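Call for participants: men's reading and discussion group

Do you like books, and would you enjoy talking about fatherhood, friendship and work with other men? We are looking for 11 people to join a new group at Clurnelau, starting in July. We'll read sociology written for ordinary readers, a chapter or two at a time.
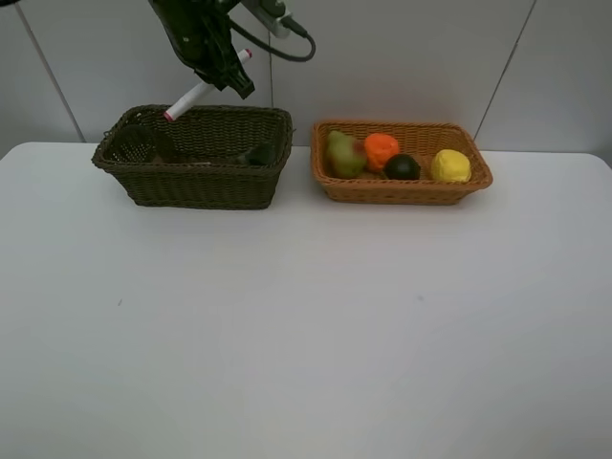

You don't need a degree or any background in gender studies. Men of all ages are very welcome, and so are trans men and non-binary people who feel the subject is theirs too. Our first book is 200 pages long – we lend you a copy!

Hadiza Chukwu and Silvan Plattner lead the sessions. There are nine in all, each 135 minutes with a tea break.
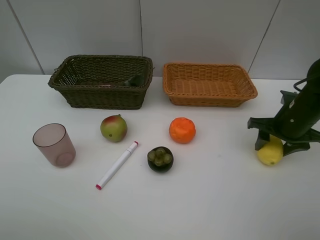
Hadiza is writing a study of how such groups talk, so we'll ask for your written consent before you start. Names are changed in anything she publishes, and you can leave whenever you like.

To apply, send a few lines about yourself to Temitope Eze at the Clurnelau front desk. We'd love to hear from you.

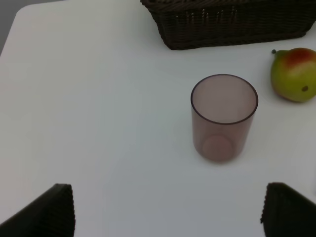 Pear and wicker basket on a white table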